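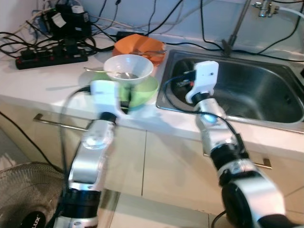

Corey Dunstan has fitted kitchens for the Rotthorpe housing group long enough to have opinions about where people leave their dishes. Most end up beside the sink, he says, and the counter has to be planned with that in mind.

"People talk about storage. I look at the stretch next to the basin," Dunstan said. "If a bowl, a plate and a spoon can wait there without blocking the tap, the layout works."

His standard fit is plain: a glossy white counter with a rounded front edge, cream doors, long metal handles and a single rectangular steel basin. The rounded edge was a change he asked for after the first 150 units. Square edges chipped where pans were dragged over them.

A single basin was a harder sell. Quentin Baudry, who handles purchasing, had priced a double from Declercq and liked it.

"The double looked better on paper," Baudry said. "Then you put an oven tray in it and the tray doesn't fit. We went with one basin and kept the faucet on the wall."

Wall mounting leaves no fitting at the back of the counter to collect scale. It also means the supply has to be set before the wall is closed. Dunstan allows 4 hours for that work and does not like to be rushed on it.

On washing up, he is brief. Scrape first. Nest bowls by size, with the widest at the bottom. Cutlery can ride in the top bowl for the trip to the basin, but it should be washed on its own.

"A spoon left in a bowl gets rinsed, and people think it got washed," he said. "The back of it never got touched."

Plates he prefers flat and separate. Stacked under bowls, they pick up grease on the underside and need two passes.

Baudry's present concern is the sealant. The Hustero product they use along the wall holds up, but it yellows near the stove end. A replacement is on trial in two units until July. Dunstan has already asked for more of the old one.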